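Celebrity Relationships Archive: Progress Report to the Brasgate Fund
Prepared by Elínborg Oddsson, project editor
Reporting period ending January

1. Work completed

The archive now holds 769 entries on engagements, marriages and separations among television and film performers. Of these, 197 were added in this period. Each new entry gives a start date, an end date where known, and at least two published sources. Entries resting on a single gossip column remain in the holding file and are not counted.

Lwazi Ndlovu finished the soap opera section, which had been behind schedule. The main difficulty was on-screen couples who also dated off screen – several magazines of the period mixed up the characters' wedding dates with those of the actors.

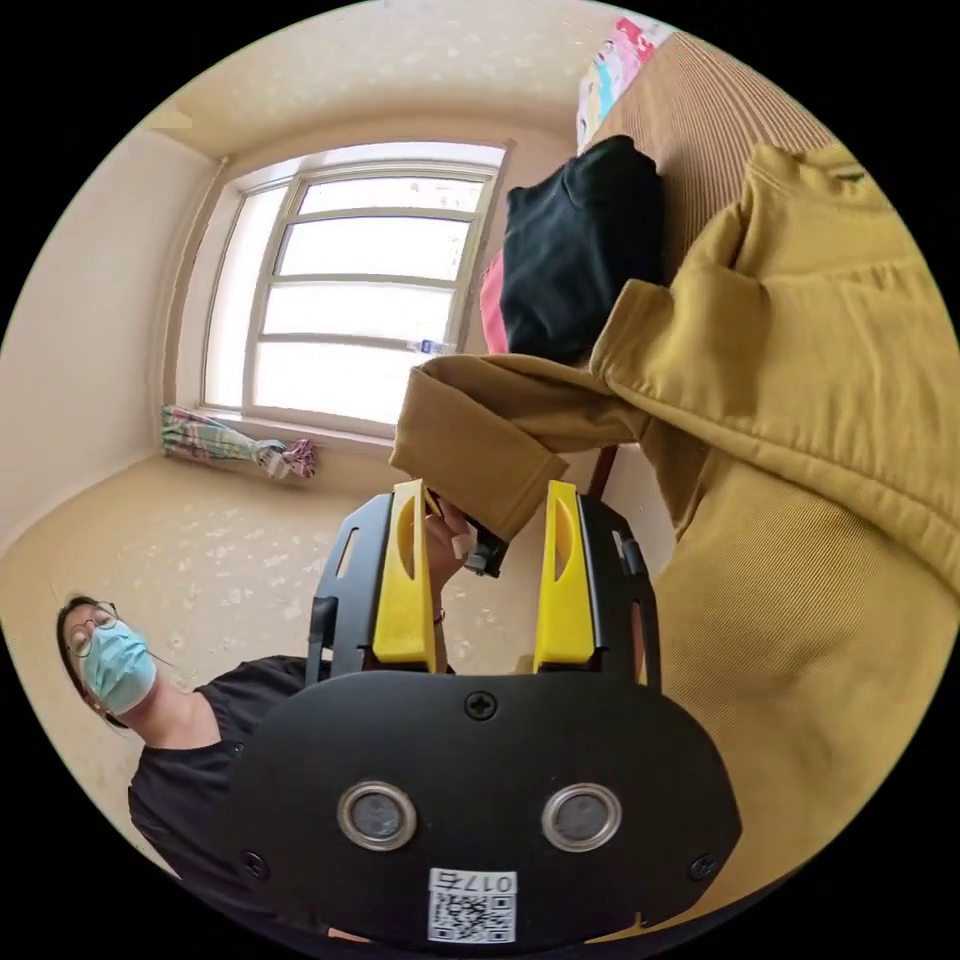 Date conflicts are now logged in a separate field. Where two sources disagree by more than a year, the entry shows both dates and the earlier one is used for sorting. Lærke Bergmann rechecked 70 older entries under this rule and corrected five.

2. Magazine scanning

Scanning of the Prosside magazine collection continues. The index to the interview pages is complete. The photo spreads have not been started, pending a reply from the rights holder.

3. Website

The search page was moved to the Sastent server in the fall. Name searches now accept stage names and birth names. Searching by series title still returns duplicates when a show was revived under the same name, and a fix is being tested.

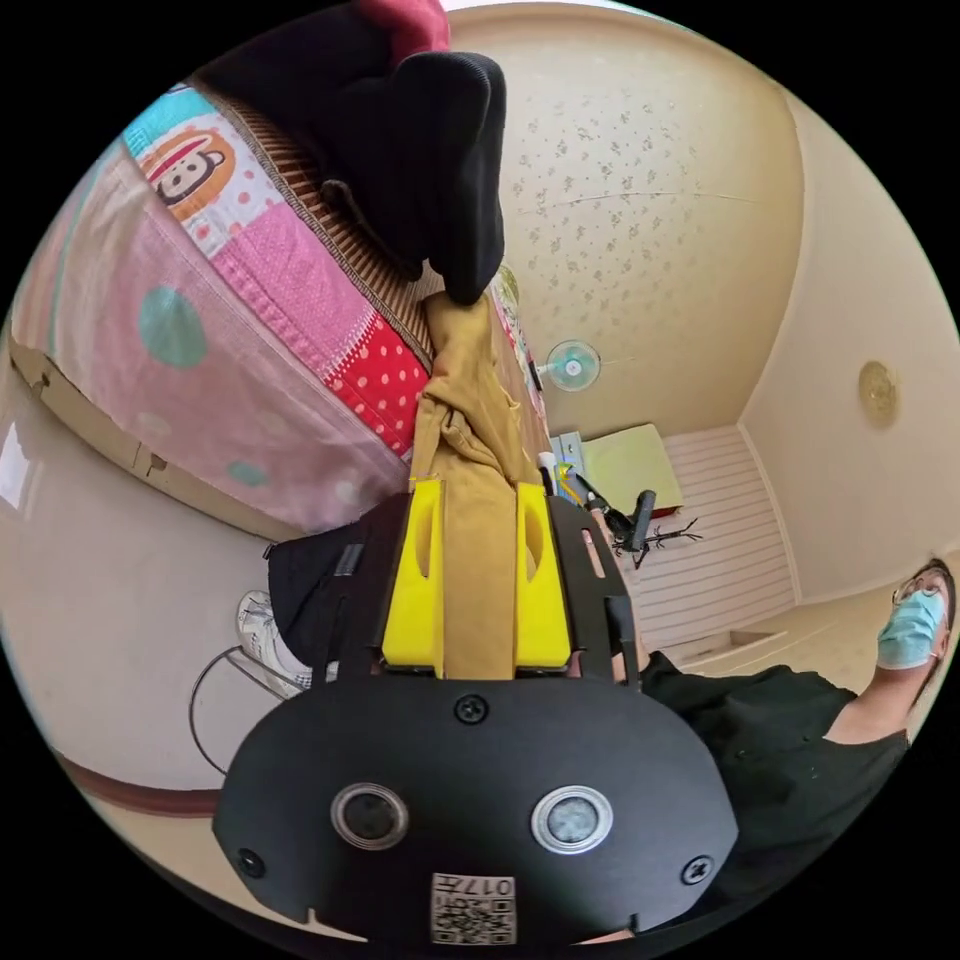 Tan fabric held between the two yellow fingers of a gripper, beside a bed.

4. Budget

Spending is within the approved amount. Copying fees were lower than planned, and we ask to move the balance to proofreading.

5. Next period

Work will begin on game show hosts and variety performers. Þröstur Ketilsson will draft the source list and send it to the fund for comment before entry work starts.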